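Laundry, again

I wrote in December that I expected a machine to fold my shirts before my youngest finishes high school. Several of you wrote in to say I was dreaming. I've read a fair amount since then and talked to people who work on this, so I'm going to have another go at it.

The washing part was settled long ago. You load a machine, press a button and walk away. Everything after that is still hand work in my house: emptying, sorting, folding, putting away. I do nearly 20 loads a month and the folding is what eats the evening.

A plate keeps its shape when you pick it up. Knit fabric doesn't. Pinch it in one spot and the rest bunches and slides, and you can't tell a hem from a wrinkle until you pull on it. People sort that out by feel. A gripper with two fingers has much less to go on.

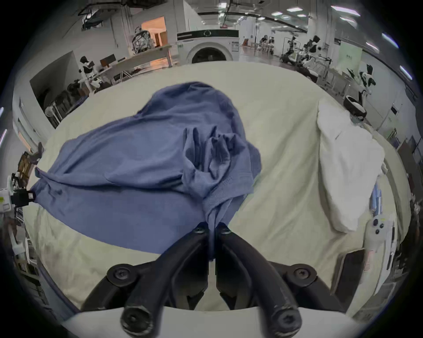 Chantal Gosselin wrote to me that folding is the wrong test anyway, and that she would pay for a robot tomorrow if all it did was get clothes off the floor and into the hamper. I think she has a point. Picking up doesn't need to be neat. It can take 3 tries per sock and run while you're at work.

Price is the other half. I'd go to $3,000 for something that handled pickup and towels, and I'd live with doing the shirts myself. I wouldn't pay that for towels alone.

On the shop floor it's a different story. Where I used to work, at Lachance, we had an arm that moved the same carton from the same spot to the same pallet all shift, and it was good at it. Put a bag in place of the carton and it stopped and waited for one of us.

So my answer for now is no on folding, maybe on picking up, and yes on anything stiff that always sits in the same place. I still have a basket to get through tonight.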